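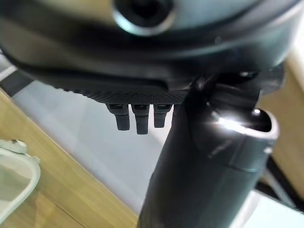 Filed under: Dreams & Intuition > Beginner Guides

How to Keep a Dream Journal and Look for Patterns in It

Most people who believe they have had a dream that came true cannot say for certain what was in the dream. They remember it after the event, and by then the memory has been coloured by what took place. A dream journal deals with that. Whatever you think dreams are, a dated page written before breakfast is worth more than a strong feeling at lunchtime.

This guide covers setting up the journal, writing entries and reading them back. You need no special ability to follow it.

What you need

A bound notebook is better than loose sheets. I use a Marberg A5 with lined pages, but any notebook that lies flat will do. Keep a pen clipped to it. Pencil smudges if you write lying on your side, and you probably will.

You also need a dim light. A small clip-on lamp is fine. Don't use your phone as a torch, as you will see a message on it and the dream will be gone.

Voice recorders work for people who can't face writing when they wake up. If you use one, copy the recording into the notebook the same day. I left a batch of mine until December one year and could not make out half of what I had mumbled.

Step 1: Before you sleep

Write tomorrow's date at the top of a clean page. Under it, put down two or three words about your day: what you watched, who you spoke to, anything that worried you. Many dreams are made out of these bits and pieces, and you will want to be able to rule them out later.

If you would like to ask a question, write it as one short sentence. "What should I know about the move?" is better than a paragraph. Read it once, close the book and put out the light. Some people repeat the question in their heads as they drift off. I find it keeps me awake.

Step 2: On waking

Keep still. Stay in the position you woke in and keep your eyes closed. Ask yourself where you just were, and let the last part of the dream come back first. The earlier parts often follow from it.

When you have hold of something, write it down. Start with single words — places, people, colours, any speech — and then go back and join them up. Don't correct the spelling or put things into a sensible order. If your house had a staircase in the wrong place, write that it did.

If you remember nothing, write "no dream" and how you felt on waking. Blank mornings are entries too, and most beginners have a good number of them in the first fortnight.

Step 3: Give the entry a title and a feeling

Titles make it much easier to find things again. "Aunt's kitchen, flooded" will do. Next to it, put one word for the main feeling. Try to use the feeling you had in the dream, which may differ from the one you have now. Being calm in a flooded kitchen is worth recording.

Step 4: Mark your symbols

Once a week, read back over your pages and underline anything that turns up more than once. Start a list in the back of the book with a line or two for each item. Mine has trains, teeth, my old school and a brown dog I have never owned.

Leave the dream dictionaries alone for the first couple of months. They disagree with each other, and a snake does not mean the same thing to someone who keeps them as it does to someone who is frightened of them. Write down what each symbol reminds you of personally.

Step 5: Check for matches

If something happens that seems to echo a dream, find the entry before you tell anyone about it. Then write a note on the facing page in a different colour, with the date, saying what matched and what did not. Be strict. Dreaming of a phone call and then getting a phone call is not much of a match. A particular person ringing after years of silence is better.

Never go back and alter the original entry, even to tidy it.

Common problems

I wake up to an alarm and lose everything. Choose a softer sound, or go to bed earlier on a night when you can wake without one.

I have too many dreams to write down. Pick the clearest and give the others a title only.

My dreams are upsetting. Stop the journal for a while. If bad dreams are spoiling your sleep or your days, speak to your GP.

Updated July 13, 2026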